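From Panel to Pilot: Adapting a Web Comic for the Screen
Student project report - Bo-ram Wi and Dwight Perron
6 min read

Our project began with a simple question: what has to change when a web comic becomes a television episode? We picked Irkwood, a slow, funny comic about two sisters who inherit a ferry terminal, and set out to turn its opening chapters into a script for a half-hour pilot. Neither of us had written a script before, and we loved nearly every minute of it!

The first job was reading. The comic's opening arc has 177 panels, and we logged each one in a spreadsheet with its dialogue, setting and mood. Dwight coded the moods by colour, which looked like overkill until we saw how long the grey stretches ran. The older sister, Navaratnam (everybody in the comic uses the family name, even at home), hardly speaks in the first two chapters. On a phone you scroll past her silences in a second or two. An actor has to fill them.

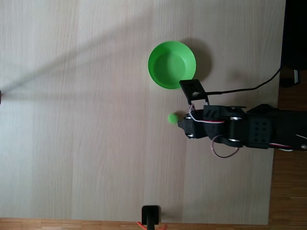
So our first draft gave her a voice-over. Our supervisor, Andri Trummer, read it in October and wrote "who is she talking to?" in the margin 4 times. He was right, and out it went. In the second draft she talks to the ferry radio, with no idea whether anyone is listening - and suddenly the jokes landed. Hyun-seo Wi read the part at our table read and found a laugh in a line we had nearly cut.

Length was the other headache. Draft two had more than 600 lines of dialogue and action, far too many for our half hour. We got it down to 400 by merging the harbour master with the uncle and moving the storm to the end. Bok-nam Sung, who read the comic when it first came out, missed the harbour master terribly and told us so.

If we did it again, we would hold the table read much earlier. We'd also love to try episode two, where the younger sister finally learns to drive the boat. The full script and the panel log are in the appendix.

12 shares | 3 comments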